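Do you need a screen protector? I'm not convinced

4 Apr 2024

My old phone died in February, and when I picked up the new one the bloke at the counter wouldn't let me leave without a talk about tempered glass. He had a laminated card with a hardness scale on it. The protector was called a Zusex something-or-other and it cost 30 dollars, fitted. I said no. He looked at me as though I'd turned down a seatbelt.

A week later I bought one anyway, online, for a good deal less, mostly out of curiosity. Then I bought another one from a different brand so I could compare. So I'm now 2 protectors in and no closer to believing in them, and I reckon I've given the idea a fair go.

My trouble starts with the hardness number. Every packet says 9H. The dear ones say it, the cheap ones say it, and I've seen it on a plastic film that bent around my finger. I went looking for what it means and it seems to come from a pencil test, where you push pencils of different grades across a surface and see which one leaves a mark. The hardest pencil in the set is 9H. So the glass can't be scratched by a pencil. I don't keep pencils in my pocket. I keep keys in there, and sand from the beach, and sand is the thing that does for phone screens as far as I can tell.

The Zusex went on first. The kit had a plastic tray that was meant to line everything up, a wet wipe, a dry wipe and a sheet of dust stickers. I still got a hair under it. I lifted the corner, took the hair out with a sticker and let in two specks of dust to replace it. The instructions say bubbles "disappear naturally within 7 days". Mine had one near the speaker that was still sitting there long after that, and I'd started picking at it during meetings.

The Codimetti was better made, I'll give it that. Rounded edges, proper cut-out for the front camera, no rainbow effect when you tilt it. But the fingerprint reader went off in a sulk. I had to delete my prints and register them again with the glass on, and even then it wanted a second press about half the time. The packet says "fully compatible with in-display sensors". I suppose a second press is a kind of compatibility.

Then there's the claim everyone makes, that the protector cracked and saved the screen. My friend Carola Mühlbauer has had this happen three times and she swears by them. I asked how she knew the screen would have broken. She said, well, the protector did. But the protector is a thin bit of glass with exposed edges, glued on top of a thicker bit of glass. Of course it breaks first. It might break from a knock the phone wouldn't have noticed. I can't prove that and she can't prove the other thing, and we've agreed to leave it alone at dinner.

I also read through the customer reviews, 101 of them on the Codimetti page when I looked, and a surprising lot were written on the day it arrived. "Fits perfectly, great protection." How would you know? You've had it since lunch. Come back in a year and tell me you dropped it.

What I've ended up with is a plain rubbery case with a raised lip around the front, so the screen doesn't touch the table when it's face down. It's ugly and it picks up lint. The bare glass underneath feels much nicer to swipe on, and the fingerprint reader works first go again.

If you work on building sites or hand your phone to a toddler, you may see it differently, and fair enough. Comments are open. Please don't send me the pencil video, I've seen it.

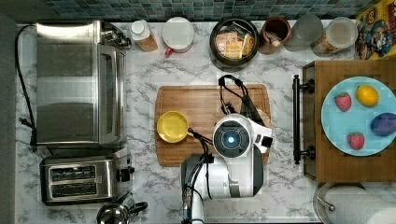
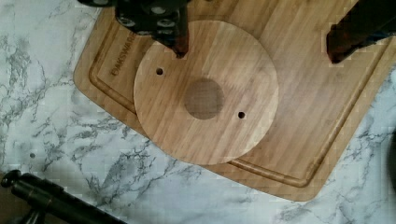

The kitchen bench, marble pattern and all.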